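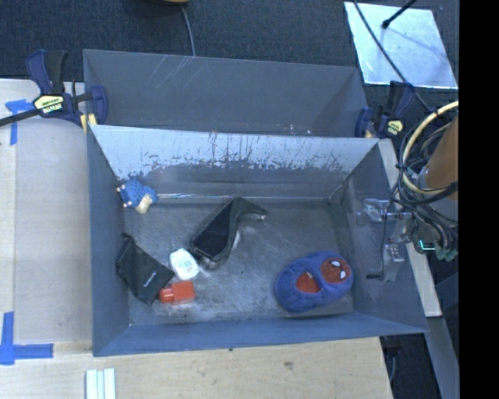
Fig. 1. Mixed small goods in a gray metal bin, with a second bin behind it.

Unit 4 handout: Sorting mixed small goods

The bin in Fig. 1 holds items with little in common: a plush blue slipper, a black fabric pouch, a red-orange bottle lying on its side, a small blue toy figure. Lots like this are called "mixed smalls" in the Banthorpe course notes.

Sort by material first, then by size. Soft goods go together - slipper and pouch - even when their sizes differ. Bottles and other containers go in an upright tray, caps checked. Toys get their own tray.

Weight limits for the practical:
Soft goods tray: 800 g
Container tray: 400 g
Toy tray: 300 g

Read Tamuno, p. 58, before the session. Bring your own labels. The Dreltosbridge storeroom closes at 4 p.m.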